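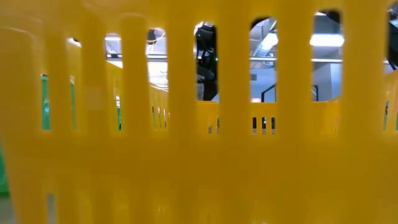
Slotted yellow basket at the work cell, seen from right up against the near wall.

Flondari Basket Station
Basket handling for laundry rooms, stock rooms and packing benches

Sold and serviced in the US by Cluver Equipment, Dorkville
Page last revised January 2019

Read this before you ask for a quote

We sell the Flondari Basket Station, and we would like you to buy one if it suits your work. Half the calls we take about it are from people who have watched a video of a robot folding a shirt and want to know when ours will do the same. It will not fold a shirt. It will not sort a mixed heap of socks, toys and phone chargers. Nor have we found a machine on sale at a price a normal shop can pay that does those things all day without a person standing next to it.

What the Station does is narrower. It takes items out of an open plastic basket, one at a time, and puts them in another basket or on a belt. It does this well with some items and badly with others, and the lists further down say which is which.

What you get

One arm on a floor stand, with the gripper of your choice (two-finger or suction)
Two camera mounts and the cabling for them
Control box and hand pendant
Basket tray with adjustable stops
30 days of phone support, then by contract

Baskets are not included. Use the ones you have if they hold their shape when full. Slotted walls are fine for airflow and weight, and most of our customers already own that kind. The slots do cause some trouble: a finger tip can catch in one when the arm reaches for something lying against the wall, and a camera aimed through the side sees strips of whatever is behind the basket – ceiling lights, railings, other equipment – along with the goods. Expect to spend part of your setup time on this. A solid-wall basket is easier on the machine and harder on your back.

Shiny plastic is the other thing to watch. Bright overhead lamps leave white streaks on a smooth molded wall, and the software may take a streak for an item. Move the lamp or move the basket.

What it handles

Boxed goods with flat sides
Rolled towels, if all the same size
Bottles and jars with lids on
Soft toys, slowly

What it does not handle well

Anything flat on the bottom of the basket
Loose clothing in a pile
Clear packaging
Items tangled together
Baskets stacked inside each other (it will try to lift the lot)

Our own trial

Last November we ran the Station on mixed household goods for a full shift at our Dorkville shop. Gareth Fothergill set it up and Poonam Tiwari kept the log. The arm made 403 attempts and got 255 of them right without help. The rest were drops, double picks, or stops where Poonam had to reset it. She did the same work by hand the next morning and was finished before her coffee break.

On boxed goods only, the result was much better, and two of our customers now run it that way overnight. We can put you in touch with them. We did not publish a percentage for that run because the boxes were all one size and yours are probably not.

Is it worth it for a home?

No. We have turned down home orders and will go on doing so. The stand takes up more floor than a washing machine, the arm needs a clear space around it, and carrying the basket up the stairs is still your job.

Setup and service

Allow 9 working days from delivery to first useful shift. Devendra Maurya does the installs and will want to see your actual baskets, filled the way your people really fill them. Please don't tidy up for him.

Replacement finger tips and suction cups are kept in stock. Bajpai grippers will fit with the adapter plate, sold separately, though the force setting has to be redone by hand and the pendant menu for it is poor.

Quotes and site visits: ask for Nisha Joshi at the Dorkville office. Bring or send a basket of your own goods and she will run it while you watch, failures included.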